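Refilling a steel flask from a plastic bottle without soaking the counter

Most advice on this subject tries to sell you a funnel. I own two of them and both live at the back of a drawer. A funnel in a narrow neck traps air, the water backs up, and you end up wiping down the counter anyway. Try the plain way first.

What you need: the flask, the bottle, a sink.

1. Take the lid off the flask and look at the rubber seal. If it smells, wash it now. Fresh water won't fix a sour seal, whatever the label on the lid promises.

2. Give the flask a quick rinse and tip it out. I've seen pages that want you to soak it overnight with baking soda before every fill. Once in a while, fine. Every time, I doubt it does anything.

3. Hold the flask upright over the sink, low down, with your hand around the lower half. Don't stand it on the bottom of the basin. Drains are seldom level and a tall flask tips easily.

4. Bring the mouth of the bottle just above the opening and tilt slowly. You want a thin stream. If the bottle starts to glug, you've gone too steep, so ease back until it runs smoothly again.

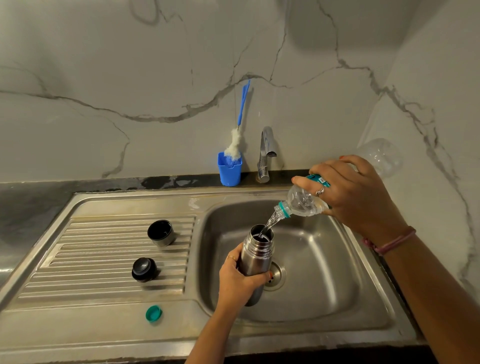 Idris Kemeys wrote in to say that all this is fussing, and that he has filled his old Fendholm flask straight over the counter every morning since January with a dish towel under it. He also thinks the bottle should be squeezed a little to speed things up.

The towel I can live with, if you don't mind a damp towel. Squeezing I'd leave alone. A soft bottle gives more than you expect, and the water jumps right over the rim.

5. Stop short of the screw threads. Water sitting in the threads gets pushed out when the lid goes on, and people then blame the lid for leaking.

6. Screw the lid down, dry the outside, and turn the flask upside down over the sink for a few seconds. If it drips, reseat the seal before you go shopping for a new one.

As for whether water tastes better out of steel, I can't tell the difference. It does stay cold longer, provided it was cold when you poured it in.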